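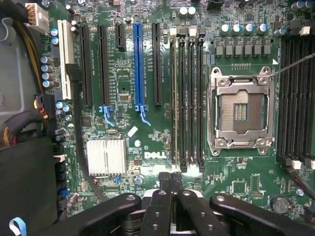 Pre-Run Inspection Checklist with Comments
Zurano Disassembly Cell, Prelton Laboratory
Method under review: wrist-view slot localization on desktop motherboards
Inspector: Aileen Bautista
Date: 16th June

Section A. Workpiece

A1. Mains lead disconnected from the computer under test. Pass.
A2. Processor removed and logged before the board enters the cell. Pass. The load plate of the socket is open. The gripper must not descend over the exposed contacts, and the exclusion zone in the motion planner covers the full retention frame.
A3. Cables inside the case identified and entered as obstacles. Pass with comment. The yellow and black power wires at the left side of the case were entered. The black cable crossing the lower right of the board was missing from the obstacle map and has been added.
A4. Slots labeled in the reference map. Pass. The blue x16 slot and the cream-white PCI slot serve as anchor features. The black slots are located relative to these two.

Section B. Gripper and wrist camera

B1. Fingers free of cracks and bent edges. Pass.
B2. Finger fasteners tightened and marked. Pass.
B3. Lens clean. Pass.
B4. Hand-eye calibration repeated after the last finger change. Fail at first check. The calibration file on the Villca controller predated the change. Calibration was repeated and the item then passed.

Section C. Motion and stops

C1. Emergency stop tested at both stations. Pass.
C2. Force limit set in the controller and confirmed on the display. Pass.
C3. Approach speed reduced above the memory slots. Pass with comment. The latches are small and break easily - operators are to keep the reduced speed in force during retreat as well.

Section D. Records

D1. Trial log opened under protocol 212. Pass.
D2. Results of the previous series attached. Pass. The Drusow method located the correct slot in 82 percent of 1044 trials. Most errors were confusions between neighboring black slots.
D3. Open actions carried forward: 2. Add cable tracing to the workpiece intake form. Require a calibration date check at controller startup.

Cell released for supervised runs only.
Signed: A. Bautista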